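Durnulville Neighbors > General > Leaf bags vs. bins, again

despina_v
So the town wants us off paper bags by July. Anyone read the whole notice? 201 words and not one about where you put a 3rd bin if you have no garage.

qaisi_hill
Read it. Bins are free for the first 2, after that you pay. Seems fair to me.

despina_v
Fair if you have one maple. I have a row of them plus whatever blows over from Brakura Street.

O. Imhof
Bags rip, bins don't. Last fall I picked up the same pile twice becuase the bottoms went soft in the rain. Glad they're going.

vlasta_r
Disagree – bins crack in the cold. My sister over in Grimow went through two in one winter and the town there wouldn't replace them. Bags go in the compost too.

O. Imhof
The tape doesn't. Neither does the ink probably.

vlasta_r
You don't need tape?? Fold the top over. Been doing it for years.

qaisi_hill
Can't you just mow them in. I run over mine on the high setting, twice, done. Lawn looks better for it.

despina_v
Oak leaves maybe. Maple mats down and kills everything under it, ask me how I know

Daryna K
Called the office this morning. Bags still OK for people on the steep side of the hill, but you have to sign up. Form is at the front desk, not online. Bring your water bill.

despina_v
Thanks Daryna. What time do they close?

Daryna K
4:30 but the desk lady leaves at 4 – go early. And they only printed 300 forms so dont wait
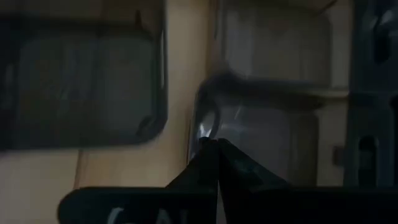

Also ask her for the pickup map while you're there, the one on the website is last year's.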